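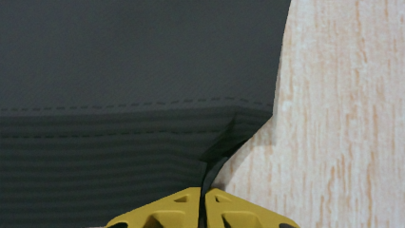
Kornen makes seat pads, 300 a shift, and for years the last job on each was done by thumb. In April I went to see who does it now. Bayu Nugroho, the line lead, started me at the simulator, where every new pad gets rehearsed before the floor sees it. On the screen two yellow fingers had closed in on a thin dark strip hanging off the ribbed part of something gray and padded, right beside a wood-grain surface. I have fought with loose ends like that on my own couch, and lost.

Four people used to work the finishing bench. Two now write rehearsals upstairs, one checks seams, and one moved to shipping and says he misses the radio. The pay upstairs is better. The chairs, in a factory that makes seat pads, are terrible.

Nugroho told me the thumbs have stopped hurting and the eyes have started. Management calls this a transition and has put up a poster. The tour ended at the vending machine, which kept my dollar without any help from the simulator.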